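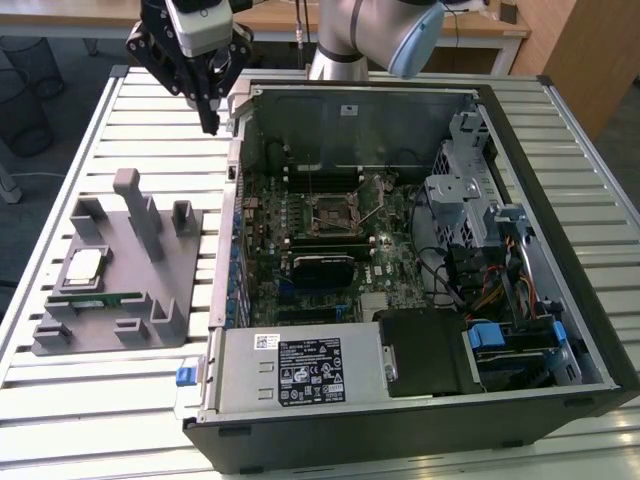

The morning check

The first job of the day at Gridevano's workshop in Vistanbridge is done with a lint-free cloth. Someone wipes the fingertips of the gripper, then the window of the camera beside it, then the top of the parts holder. After that the arm is jogged by hand to three reference points on the table and the numbers on the pendant are compared with the ones written on a card taped inside the control cabinet.

The cell is called Zeria. It is set up to handle processors and memory modules in desktop computers, with the tower laid on its side, the side panel off and the board facing up. One arm, one two-finger gripper, one slotted aluminium table and a grey 3D-printed holder for the parts. The firm started with it in December and by 28th January it had worked through 454 machines, a figure taken from the cell's own log.

Most of what goes wrong is small. A case that sits slightly askew on the rails puts the socket where the program does not expect it. The camera corrects for some of that, but the working rule is that if a tower is more than 2 mm off its mark it gets moved by hand and the cycle is started again. People who have worked with larger robots find this fussy at first. A memory slot is a narrow target, and the sheet metal round it leaves few ways in.

The approach path took the longest to get right. The arm has to come down past the drive cage and whatever cabling the maker has routed along that side, and it has to leave the same way with a part in its fingers. The team taught the path slowly, at a tenth of normal speed, with one person on the pendant and another watching the linkages from the side. The widest part of the gripper is well behind the fingertips, and that was what touched metal in the early trials. Each new model of case still gets a slow run before it is allowed a fast one.

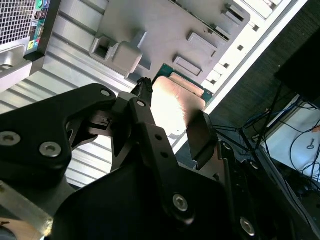

Leif Hauksdóttir would rather see a fingertip changed early than late. A worn tip still grips, he says, and that is the trouble with it: the part goes up straight on the first nine lifts and tilts on the tenth, and by then you have spent an hour blaming the camera.

The tips are treated as consumables. The workshop's limit is 2,000 grips a pair, or sooner if the surface has started to roughen at the edge. Changing them is a short job. The arm is parked with the gripper at chest height, power to the fingers is isolated, and the old pair comes off with a hex key. The screws go into a magnetic dish. New tips are fitted finger tight, closed on a gauge block so that they line up with each other, and only then tightened. The gripper's zero is reset afterwards. Skipping that last step has caused more lost time than any broken part.

The linkage screws get a different treatment. They are checked with a torque driver at the end of each week and marked with a paint pen if they have moved.

Cables are looked after on the same day. The ones running up the arm need enough slack to let the wrist turn fully without pulling, and not so much that a loop can drop into an open case. Two ties were moved in the first month for this reason. The arm is run through its full range with the gripper empty while someone follows the cable with a torch.

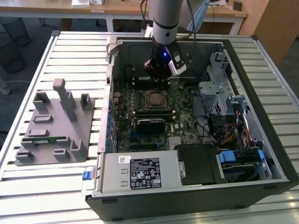
Ask about the arm and Tia Hulme talks about the holder. She reckons half of the setting up was done on the printer, and that any workshop thinking of a similar cell should budget for throwing away a lot of grey plastic before it buys anything clever.

The holder went through a good many versions. The slots for memory have to be loose enough to release a module cleanly and close enough that it does not lean. In an early version the posts flexed when a part was pressed home. Later ones were printed with thicker walls and turned through ninety degrees on the print bed, which made them stiffer. A spare is kept on a shelf at the Parsons Road store, already measured, with its offsets written on the underside. Swapping it in takes 2 people, one to seat it against the stops and one to read the offsets into the program.
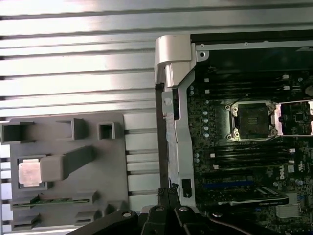

Processor and a thin green board in the grey tray. The socket on the motherboard is empty, its load plate open.

Sockets get their own routine. The contacts are never touched, by finger or by gripper, and if a cycle stops over an open socket the arm is backed straight up under manual control before anybody leans in. A blanking cap goes over the socket if the stop is likely to last.

Faults are written up in a paper book next to the cabinet: time, model of case, what the arm was doing and what was changed. The entries are short. A typical one reads "leaned in slot, reseated holder, ran slow twice, ok".

The next change is to the lighting. Bare metal inside the cases throws reflections back at the wrist camera, and a diffuser panel has been ordered to go over the table. The reference points will have to be taught again once it is up, and the card in the cabinet rewritten.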